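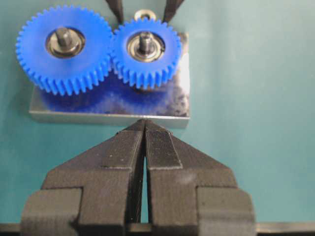
Gear Pair on Base Plate

Large and small spur gears in blue plastic, meshed. Each turns on its own short metal shaft. The small gear sits on the right and has a ball bearing at its center.

About this gallery

The pages in this set cover the gear assembly exercise used in the Ilis bench course at Ernanham. The plate and gears are the same parts listed in the Leltevano kit sheet, revised 10th March. Notes are by Deok-su Yook.

The exercise uses one plate, two shafts and two gears. Plates are reused from one course to the next and are not refinished between courses. Scuffs and grime on the top face do not affect the fit. Burrs around the shaft holes do, and should be taken off with a fine file before assembly.

Notes on the parts

Plate: wipe down before use. Set it flat on the work surface with a long edge toward you. If it rocks, check the underside for chips.

Shafts: fit both before either gear. A shaft that can be moved by hand at the base needs to be reseated.

Large gear: goes on first. Lower it straight down the shaft and press at the hub – never at the rim, where the teeth can bend.

Small gear: hold it just above the large gear, turn it until the teeth line up, then lower it. Do not force it. If it stops partway, lift it clear and start again.

Mesh check: turn the large gear by hand through one full turn in each direction. Tight spots usually mean dirt between the teeth. A dry brush is enough to clear them.

Storage: gears lie flat in the tray, up to 6 to a layer. Shafts go in the Bermúdez box with the spare bearings. Worn gears are set aside for the October parts count.

Contact: Ilis bench course office, Ernanham | © Ilis. All rights reserved. | Back to top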